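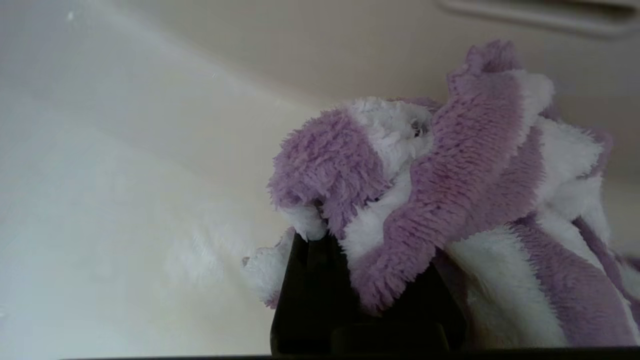 Sillidham to fit fiber filters on household washing machines in trial

10 Oct 2026

The Sillidham water district will pay for external lint filters on the washing machines of 200 households, under a trial approved by its board this week. The filters will be installed by the end of December and will stay in place for one year.

The trial is meant to measure how much textile fiber can be kept out of the sewer system at the point where the water leaves the machine. At present, fiber released in the wash travels with the gray water to the treatment plant on the east side of town. Most of it settles out there and ends up in the sludge. A smaller share passes through the final clarifiers and into the river.

District staff said in a written report to the board that the sludge is the larger concern. It is dewatered, stored and spread on farmland under a permit that comes up for renewal in two years. The current permit sets no limit on synthetic fiber. Staff expect the next one to require monitoring, and the district has no baseline data of its own.

The filters will be supplied by Pikberg, which won the contract over one other bidder. The unit is a wall-mounted canister connected to the drain hose. Water from the washing machine is pushed by the machine's own pump through a pleated steel mesh, and the filtered water continues to the standpipe. No electrical connection is needed. When the mesh becomes loaded, a bypass valve opens so that the machine can still drain, and a colored tab on the lid shows that this has happened.

Residents will be asked to open the canister when the tab shows, scrape the lint from the mesh into a paper bag and keep the bag dry until it is collected. The bags will be weighed by the district and passed to Bastis, the materials laboratory that handled the sampling design. Bastis will dry each sample to constant weight, separate cotton and other cellulose fiber from synthetics, and report the two fractions by household.

Participants will also keep a log of each load. The log asks for the cycle, the temperature setting, the detergent type and the main fabric in the load. Staff cut the form down to one line per wash after an earlier version, tested among employees, was filled in for a few days and then mostly abandoned.

The district serves 3139 residential accounts. Invitations will be mailed to 1000 of them, drawn at random within each of the four pressure zones, and the trial group will be made up from those who accept. Apartment buildings with shared laundry rooms are excluded from the household group because their use can't be assigned to a single account.

Shared machines are covered by a separate arrangement. Güneş, which operates the self-service laundry on the main street, has agreed to have two larger filter units placed on its common drain line. Flow through that line is metered already. The comparison will show whether one filter serving many machines captures a similar amount of fiber per gallon as the small household canisters do. Customers will not be asked to keep a log, and the company will not be paid for taking part.

What the report says about fabrics

The staff report includes a short technical section on fiber release. Loss of fiber in the wash depends on the construction of the cloth, the length and twist of the yarn, the age of the item and the amount of mechanical action in the drum. Tightly woven fabrics made from continuous filament lose little. Knits made from short staple yarn lose more. Pile fabrics, in which cut or looped ends stand free of the base, are generally among the higher emitters, and the first few washes account for a large part of the total.

Water volume matters as well. A delicate cycle uses more water for the same weight of cloth, and in several laboratory studies it released more fiber than a standard cycle. Staff regard the result as relevant to the trial because many care labels on soft synthetic throws and robes call for the delicate setting. The log has a box for it.

Tumble dryers are outside the scope. Vented dryers release fiber to the air, and the district has no authority over them. The report notes only that lint from a dryer screen should go in the trash and should not be rinsed down a sink, a practice that sewer crews say they can recognize from the felt-like mats that form at pipe joints.
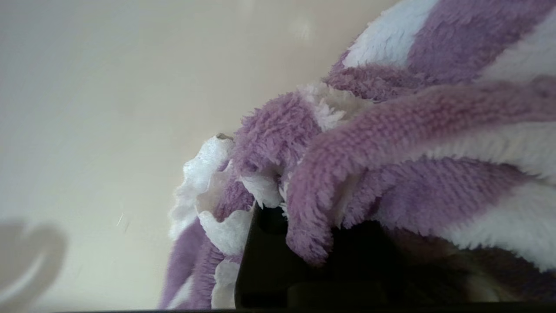
Does a new blanket or towel with a deep pile need to be washed separately during the trial?

Participants may wash it with other items as they normally would. The district wants a record of ordinary use, so no one is being asked to change how loads are sorted. The item should be entered in the log as pile fabric, and the box for first wash should be checked if it is new.

Cost and schedule

The canisters are being bought outright. At the end of the trial they become the property of the household, and residents who don't want to keep them can have them removed at no charge. Installation will be done by district plumbers, who will also check the drain hose and the height of the standpipe. A hose that is kinked or set too low can cause the bypass valve to open early, and this was the main fault recorded when the units were tried at the district's own depot.

Replacement mesh inserts will be available from the district office. Pikberg rates the insert at 2000 wash cycles, a figure that the district has not tested and that few households would reach within the trial period. Bastis will examine a sample of used inserts under a microscope at the end of the year to look for tearing at the pleats.

Lint collection will follow the existing meter-reading routes. Bags can also be dropped off at the district office or at Güneş during opening hours. Staff had considered using the mail, but damp samples grow mold in transit and mold adds to the dry weight. The instructions ask residents to leave the opened bag in a ventilated place for a day before closing it.

Sampling at the treatment plant will run alongside the household work. Composite samples will be taken from the inlet, the primary sludge line and the final effluent. The board was told not to expect a visible change at the inlet, as the trial households make up a small part of the load and day-to-day variation is wide. The plant samples are intended to give the baseline that the permit discussion will need. The household bags are intended to show what could be removed if filters were used more widely.

One board member voted against the trial on the ground that the regulation of appliances is a matter for manufacturers. The member asked that the final report include the full cost per pound of fiber captured, including staff time for collection. The request was accepted without a vote.

There was also discussion of what happens to the lint in the long run. For the duration of the trial it will be held in sealed drums after analysis. In normal use it would go to the landfill with household trash. Bastis has been asked whether the captured material can be recycled, and its preliminary answer was that mixed fiber of this kind, contaminated with hair, detergent residue and skin oils, has no established outlet.

Limits of the method

The mesh has openings small enough to hold most visible lint once a layer has built up on its surface. A clean mesh performs less well, and part of the finest material will pass through after each cleaning. For that reason residents are told to scrape the mesh and leave it unrinsed. Rinsing it under the tap would strip the layer and send the remaining fiber down the same drain that the filter is meant to protect.

The bag weights will therefore understate total release. To estimate the missing share, Bastis will place sample bottles downstream of the filter in a small number of homes whose owners agree to a second visit. The laboratory will pass this water through a finer membrane and count the retained fiber. Staff described this part of the work as slow — each membrane takes several hours to read — and results from it will come last.

Self-reported fabric types are another weak point. Blends are common and labels are often cut out. The log allows "don't know" as an entry, and the laboratory analysis will not depend on what residents write.

Invitations are due to go out before the end of the month. They include a reply card and a sketch of the space needed beside the machine. Tenants may take part with the written consent of the property owner. Households on well water that discharge to the sewer are eligible; those with septic systems are not.

An interim report is scheduled for the board's spring session, covering participation, installation faults and the first set of bag weights. The final report will follow after the last collection round, together with a staff recommendation on whether to offer filters to all residential customers.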